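Likotside shoe set, README. Maintained by Irfan Dogar and Eun-seong Yook. Last edited in October.

Part of our work on whether machines can do household chores yet. Tidying shoes is the chore in this set – short and dull, and still hard for a robot arm. Demonstrations were made by hand with a two-finger gripper.

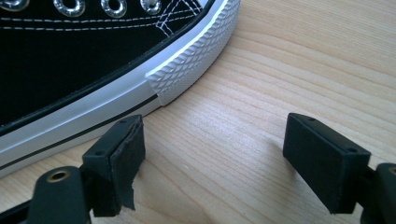 There are 300 demonstrations across 17 shoes. Lewis Baxter labeled each one with a start, a grasp and a release. Five have no release label and should be skipped for training.

## Known problems

- Rubber soles and canvas behave differently under the same grip. Policies trained on soles alone did poorly on uppers.
- Pads wear at different rates – a frayed left pad next to a sound right one is normal in this set. Pad condition is not labeled. 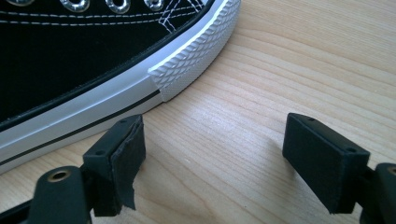 ## Can it do the chore?

Partly. Our baseline moves one shoe to a mat. It can't pair shoes or tie laces. Send label fixes to Eun-seong.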